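Do clothing care labels tell you anything useful?
Textiles module, group report, Skarnoncombe

We set out to check a claim that shops repeat all the time, that following the care label makes clothes last longer. Most of the sources we found simply state it. Very few say how it was tested, and the ones that do were mostly written by people selling detergent. 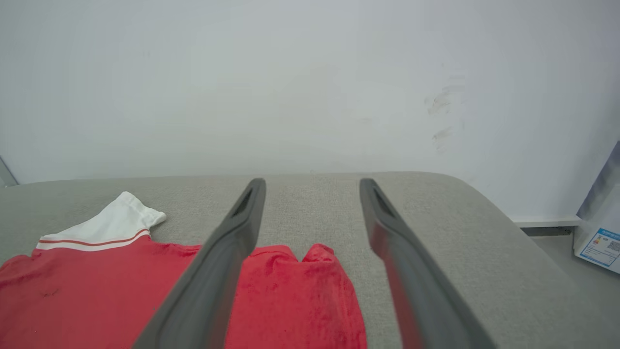
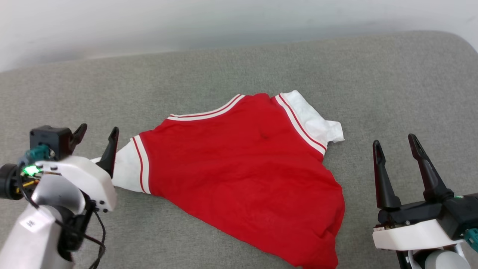
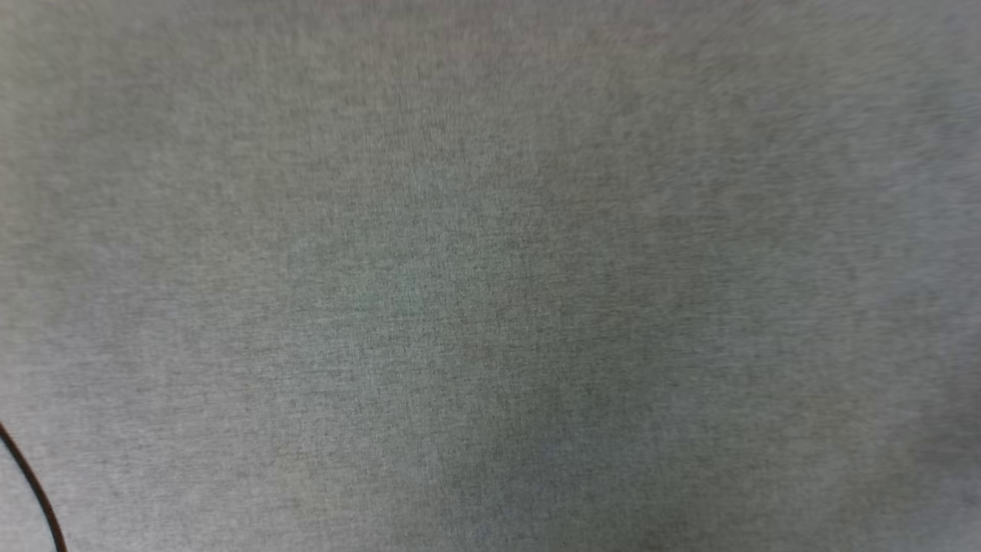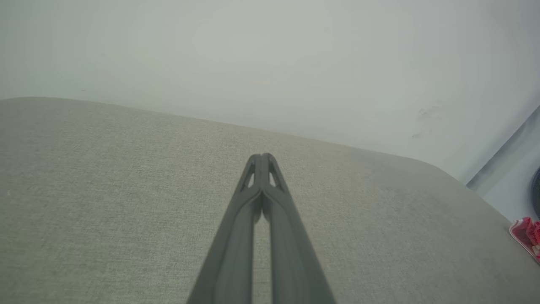

Fig. 1. Fabric surfaces; the red garment with the striped collar band is in the second picture.

Our main source was a leaflet from Limance, a laundry chain, which says that washing at a lower temperature doubles the life of a cotton top. We wrote to ask where the figure came from. The reply said it was based on "customer experience". We do not count that as evidence, and we would ask other groups to stop quoting it.

The Ornau survey looked better at first. It had 3,000 replies, which is a lot, but only 700 of those people said they read labels at all, and they were asked to remember how long their clothes had lasted. We doubt anyone can do that properly. One of us could not say when she bought the coat she was wearing.

We then tried a small wash test of our own, using 2 plain cotton T-shirts from Zepeda. One was washed as the label said and the other was put in with everything else. By the end of term both had gone a bit out of shape at the neck. The second had faded more under the arms, although it was also the one that got worn more, so we cannot blame the washing. A bigger test would need proper controls and a machine that the rest of the house was not using.

The symbols are a separate problem. In our group most of us got the tumble dryer sign wrong, and the one for bleach was a pure guess. A label that people cannot read will not change what they do, whatever the leaflet promises.

Our view is that care labels probably help with wool and silk, where shrinking is easy to see. For everyday cotton we found no good reason to believe the bigger claims. The marking sheet asks for a recommendation, so ours is that shops should print the instructions in words, and that Limance should either publish its figures or drop them.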